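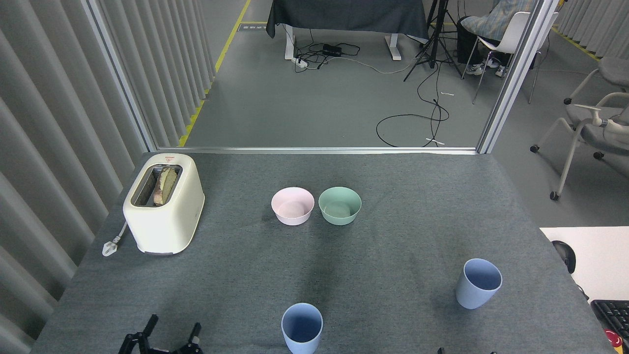

About Grerkgate

Small watch workshop. Mechanical only, no quartz, no smart anything. We design, case and regulate under one roof in Levness, and we fix what we sell.

Who we are

Jarrah Cartwright started the bench side after years of servicing other people's chronographs. Carleen Partington draws the dials and cases, runs the orders, answers most of the email. Slowly, sometimes. Sorry. If it's urgent put the word "urgent" in the subject line, she does look for that.

What we make

Two models right now.

The Lullier. Hand-wound, 38mm steel case, small seconds at six. Power reserve shown on the back, not the dial, and yes we get asked to move it. No plans to. Limited to 300 pieces, each numbered on the caseback.

The Agbeko. Automatic, 41mm, date at four thirty. Grained gray dial or the deep green. 200 in gray, green is open for now. The rose gold version is on hold untill we find a case supplier we like. Second one fell through in July.

Straps are calf, quick release, 20mm on both. Bracelet for the Agbeko is coming. Don't have a date.

Regulating

Every watch gets adjusted in five positions, then worn for a few days before it ships. Rate sheet goes in the box. Lose the sheet, send us the serial number and we'll print another, no charge.

Service

Every five years or so is fine for most people. Sooner if it's gaining badly or the crown feels gritty. We've serviced 3,702 watches so far, and 1,047 of those weren't ours. Still happy to take other makers' pieces, vintage included, but ask first. Can't get parts for everything.

Please don't mail a watch with out a repair number. Form is on the Service page.

Visiting

By appointment. No shop front, just the side door and a bell. You can try both models on and see the bench if Jarrah isn't mid-assembly. Next open day is September 12, 2026, ten til four. No booking needed for that one.

Dealers

None at the moment. We sell direct. Trade inquiries to Carleen.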